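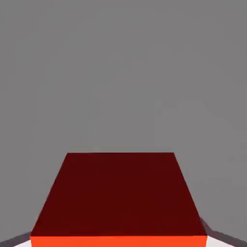
A red block between two gripper fingers, in a computer-made practice world.

Which gripper is best? Let's test!

Robots need hands. Most robot hands are called grippers. Some have 2 fingers, like a crab claw. Some use suction, like a vacuum cleaner.

At Brekisico they try grippers on a computer first. No real robot, no real block. Just a simulation (sort of a video game with real-life rules). Drop a block in there and nothing breaks. Try again. And again. 1000 times if you want!

Two grippers in this test:

Gruvine - wide fingers, slow squeeze. Good with boxes.
Drunel - skinny fingers, fast. Good with small stuff, but sometimes it pinches to hard.

Each one gets 22 tries at the same block. Same block every time, or its not a fair test.

Try it yourself! Pick up an eraser with 2 fingers. Now with two rulers. Harder, right? Do 15 tries each way and write down your drops.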